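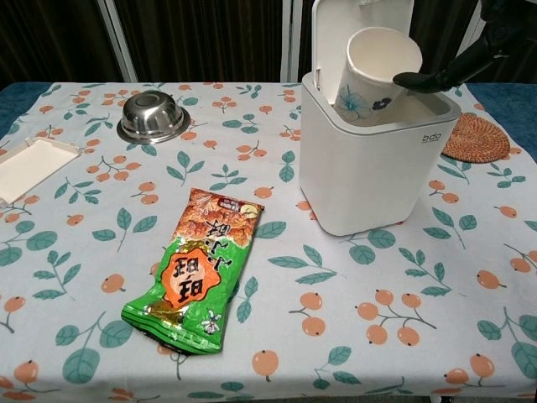 暮らしの道具 > 布もの > ミシン > Rirnier 使い方ノート > 3. はじめてのテーブルクロス

3. はじめてのテーブルクロスを縫う

前の章で糸かけと試し縫いまで終わった人、おつかれさまでした! いよいよ本番です。私が最初の一枚にテーブルクロスをすすめるのは、まっすぐ縫うところしかないからなんです。ファスナーもボタン穴もカーブもなし。四辺をぐるっと三つ折りにして縫うだけなので、Rirnierに慣れるにはちょうどいいと思います(私は最初にエプロンを選んで、ひもの付け根で三回やり直しました……)。

3-1 布を選んで、寸法を決める

1. テーブルの縦と横を測ります。巻き尺がたるまないように、端をテープで留めておくと一人でも楽です。

2. 垂らしたい長さを決めて、両側の分を足します。ふだん使いなら短めが好みです。長く垂らすと見た目は素敵なんですけど、椅子に座るたびに膝に乗ってくるんですよね。

3. さらに三つ折りの縫い代を四辺に足します。この章では仕上がり幅2センチの三つ折りで進めますので、縫い代は片側4センチ、両側で8センチです。足し忘れる人がとても多いので、紙に書いてから布を切ってください。

柄は、実やら葉っぱやらが全体に散っている総柄が縫いやすいです。多少曲がっても目立ちません! 反対に、太いストライプやチェックは曲がりがそのまま見えてしまうので、二枚目以降のお楽しみに。オレンジの実に青緑の葉、みたいなはっきりした色の柄だと、食卓が一気に明るくなって私は大好きです。

メモ:上下のある柄は、向かい側に座った人からは逆さに見えます。気になるなら、向きのばらばらな柄を選んでください。

3-2 水通しとアイロン

綿や麻の布は、切る前に必ず水に通します。たっぷりの水に一晩つけて、軽く脱水して、半乾きのうちに布目を整えながらアイロン。面倒ですよね、わかります。でも私は一度これをさぼって、洗濯したらテーブルの角が見えるくらい縮んだことがあります。

注意:濃い色の布は色が出ることがあるので、単独でつけてください。白いタオルと一緒にしないこと。

水通しがすんだら裁断です。布の端から横糸を一本抜くと、まっすぐな線が出てきます。その線をたどって切れば、大きな布でもゆがみにくいですよ。

3-3 三つ折りを作る

1. 布の裏を上にして、端から2センチのところで折り、アイロンを当てます。

2. もう一度2センチで折って、またアイロン。これを四辺ともやります。厚紙に2センチの線を引いた「アイロン定規」を作っておくと、ものすごく早いです。

3. 角は額縁仕立てがきれいですが、最初はただ重ねて折るだけで十分。額縁のやり方は5章に書きました。

4. クリップかまち針で留めます。まち針は布端に直角に刺して、頭を外側に出しておくと、縫いながら抜きやすいです。

3-4 Rirnierの設定

・針:普通地用の11番。帆布のような厚手なら14番に替えます。
・糸:60番。布より少しだけ濃い色を選ぶとなじみます。
・縫い目の長さ:目盛り2.8くらい。
・糸調子:まずは「自動」のままで。
・速度レバー:真ん中より亀のマーク寄り。

ボビンは満タンにしておきましょう。長い辺の途中で下糸が切れると、本当にがっかりします。私は出かける前の水筒みたいなつもりで、予備をもう一個巻いておきます。

注意:針を替えるときは必ず電源を切ってください。足がペダルに触れていた、というのがいちばん怖いです。

3-5 縫う

1. 一辺の中ほどから縫い始めます。角から始めると布が針穴に引き込まれやすいんです。

2. 最初に三針ほど返し縫いをします。

3. 折り山から2ミリ内側を縫います。針を見つめるより、押さえ金の端と折り山の間隔を見ているほうがまっすぐ進みます。これに気づいてから私の縫い目は別人になりました!

4. 角まで来たら、針を布に刺したまま止めて、押さえを上げ、布をくるっと回します。押さえを下ろして、また進みます。

5. 一周したら縫い始めに少し重ねて、返し縫いをして終わりです。

注意:大きな布は重さで引っぱられます。机から落ちた布が床のほうへ垂れていると縫い目が詰まったり曲がったりするので、余った分は左側の椅子か膝の上に。無理に手で引くと針が折れることがあります。

角は布が何枚も重なるので、Rirnierの押さえが斜めになって前に進まなくなることがあります。そんなときは、同じ厚さに畳んだはぎれを押さえの後ろ側にはさんで水平にしてあげてください。それでもだめなら、はずみ車を手でゆっくり手前に回して、一針ずつ越えます。

3-6 うまくいかないとき

・裏側で糸がぐちゃぐちゃ:ほとんどの場合、上糸のかけ忘れです。押さえを上げてから、全部かけ直してください。
・目が飛ぶ:針が曲がっているか、奥まで入っていません。新しい針に替えるのがいちばん早いです。
・縫い目が波打つ:布を引っぱりすぎています。手は添えるだけ。
・音がガタガタする:かまのほこりを掃除します。手順は2章の最後にあります。

縫い上がったら、糸端を切って、全体にもう一度アイロンをかけます。縫い目の上から蒸気をたっぷり当てると、糸が布に落ち着いて、ぐっときれいに見えます。余った布は捨てないでくださいね。4章のコースターで使います。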